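The Back of the Picture

Plevalley has two framing shops, and both will tell you the frame you bought at the big store on the highway is junk. I went in expecting to disagree. I own eleven of those frames. They have hung on my walls through three moves and one bad roommate, and only one has ever come down by itself.

That one came down in June, at night, and it sounded like a car hitting the house. The glass survived. The print slid halfway out the bottom. What had let go was a little piece of metal on the back that I had never looked at, fixed to a sheet of brown board that I had never looked at either. I have since spent more time looking at the backs of frames than I would recommend to anyone.

Start with the board. Nearly every inexpensive frame sold today is closed up with a thin sheet of brown hardboard, smooth on the face you see and a little speckled when the light is on it. Cheaper ones use cardboard. Fancier ones use foam board with a paper dust cover glued over everything. The brown sheet has one job, to press the picture flat against the glass, and manufacturers have quietly handed it a second one, which is to hold up the whole works. The hanger goes on the board. The board is held in the frame by whatever the factory felt like using that day. Then the customer puts a nail in the wall and trusts all of it.
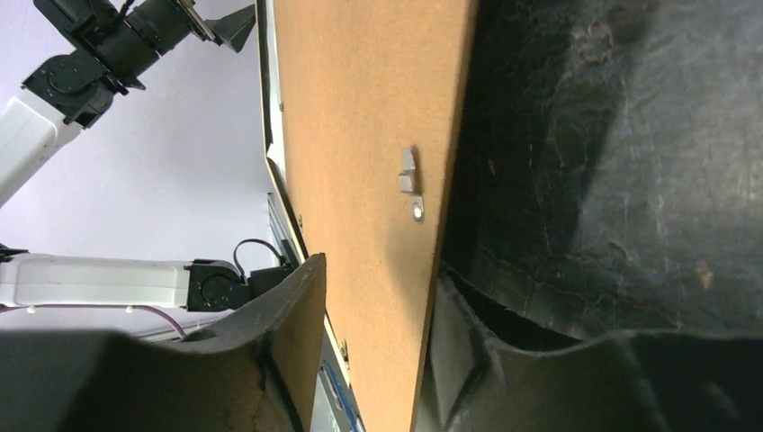 Can a hanger fixed to the backing board hold a framed picture safely? For a small, light picture, usually it can, as long as the board is thick enough that the screw or rivet has something to bite, and as long as the tabs around the edge are all doing their share. Past the size of a sheet of office paper with real glass in front, I would move the hanging points to the frame itself.

Ilaria Cocco gave me a more severe version of that answer. She has run a framing bench for 14 years and has the framer's habit of flipping over any picture she is handed before looking at the front. "People ask me if the nail is strong enough," she told me. "The nail is fine. It's always fine. Look at what the nail is holding."

I take what framers say about cheap frames the way I take what dentists say about candy. They are right, and they also have a chair to fill. A custom job for the print that fell would have cost me $403, and the print is a reproduction of a map of a lake I have never visited. So I asked her what she would do if she had to keep my frame and spend almost nothing. She sighed and gave me a list, which I have been testing since, with mixed feelings.

First, take the back off and look at it. Bendable points, the flat kind you push up with a thumbnail, get weaker every time they are bent. After a few picture changes they snap. Turn buttons last longer because they swivel on a screw, though the screw works loose in soft molding and then the button spins freely and holds nothing. If a screw turns without tightening, it's done. Move it half an inch over and start a new hole.

Second, check the board for a bow. Stand it on its edge on a flat table and sight down it. Hardboard that has spent a few years over a radiator or on a bathroom wall takes a curve and keeps it. A curved back presses in the middle and lets go at the corners, so the print ripples. I found a curve in four of my eleven. Ilaria would replace all four. I replaced one and turned the other three around so the curve faced the glass, and so far they look the same as they did before, except that the hangers had to be moved to the other face. This took an entire Saturday. 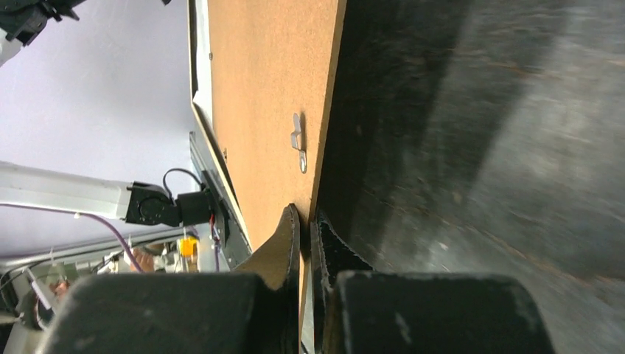 Third on her list was the sawtooth hanger, and this is where I expected an argument and got one. Framers dislike them. The complaint is that the picture balances on a single point, so every slammed door tips it. I grew up in a house full of sawtooth hangers, and my mother straightened the pictures when company came, and that was the extent of the harm. They are cheap and easy to line up, and the teeth let you correct a nail that went in a little to one side. What I will concede is that the hanger should lie flat and tight. If you can wiggle it with a fingertip, it will wiggle on the wall.

The hardware companies would like to sell you out of this problem. I tried a Hägglund kit, which has D-rings, coated wire, felt bumpers and a tiny plastic level I lost right away. The D-rings are good. The wire is stiffer than it needs to be and left me with a picture that leaned out from the wall at the top like it was trying to read over my shoulder. I also tried the Grenach adhesive hangers, which the package says will stick to "any clean backing." I cleaned mine. One held all winter. The other peeled away with a thin skin of brown fuzz attached, which told me that the glue was stronger than the board it was stuck to. I'm not sure what use that information is, but the package doesn't mention it.

Then there is Misuden, which sells replacement backs cut to standard sizes. I ordered one for the bowed frame I mentioned. Standard sizes turn out to be a matter of opinion. The new sheet was a hair too wide, and I spent an evening taking it down with sandpaper on the back steps. Sanding hardboard makes a fine brown dust that gets into everything, so wear a mask and do it outside. Go slowly at the corners, which fray if you rush them. A soft corner is the start of a loose back.

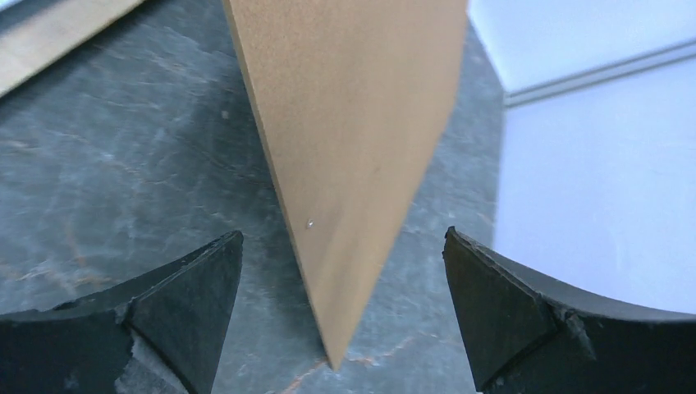 Giorgia Valentini thinks I should have skipped the whole exercise. She teaches a weekend class on hanging and repair at the library, and she is the only expert I spoke with who was not selling frames. Her view is that the board is disposable and should be treated that way. Buy a full sheet from the lumberyard, have it cut to fit, and keep the offcuts for the next one. She showed me a stack of old backs she had pulled out of thrift store frames, 67 of them. She keeps them because students won't believe how often the damage is in the same place: the hole where the hanger went, pulled out into an oval.

I asked whether the fastener type made any difference. She said less than people want it to. She likes small screws with a washer for anything the size of a poster and will accept staples for a postcard. She does not like nails driven through the board at all, and showed me a split to make her point. I have seen plenty of nailed backs that were perfectly sound, and I said so. She said I had seen the ones still on the wall.

On dust covers we agreed. The brown paper glued over the back of a custom frame keeps out bugs and grit, and it looks tidy, and it also hides every fastener underneath. If you are paying for a custom job, ask to see the back before the paper goes on. Ilaria was not thrilled when I repeated this to her, though she admitted that she lets people look if they ask.

As for my fallen map, it is back up. I put two D-rings on the side rails, kept the original board, and bent nothing. Total cost was under ten dollars, plus the level. The sawtooth hanger is still attached to the back, doing nothing, because taking it off would have meant two more holes to worry about. The other ten frames are on the same nails they were on last year. I check them when I vacuum, by pushing gently up on the bottom edge and feeling for slack, and the one in the hallway has started to give a little on the left.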